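Slitting blades and the cost of an early change

5 May 2019

Film converters tend to replace slitting blades on a fixed schedule. The Dravside plant in Tremton did so until last June, changing every blade on its two main lines after 300 hours of running. Most of the blades taken out were still within tolerance.

The plant now goes by edge condition. An operator checks the slit edge of the film under a magnifier at each roll change and logs any fraying, dust or stretched margin. A blade comes out when the same fault shows on two rolls in a row. On thin polyester, steel blades have averaged 700 hours. Coated blades from Gebru have reached 1,017 hours on the same film, though they chip more easily if the holder is loose.

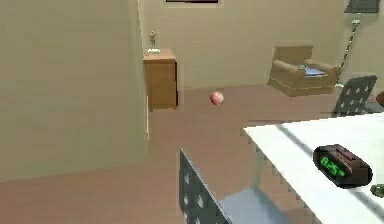
A wooden cabinet with a small gray figurine on top, in a computer rendering.

Holder fit matters more than blade material in the Dravside records. Side play lets the edge wander, and a wandering edge wears on one face only. The plant cleans the holder seat at every change and checks clamp force with a gauge.

Filled films are a separate case. Mineral filler grinds the edge down quickly – sometimes within a single shift – and a longer interval cannot be planned. For these jobs the plant uses Grurkesix holders, which shift the blade sideways in small steps so that a fresh part of the edge meets the film.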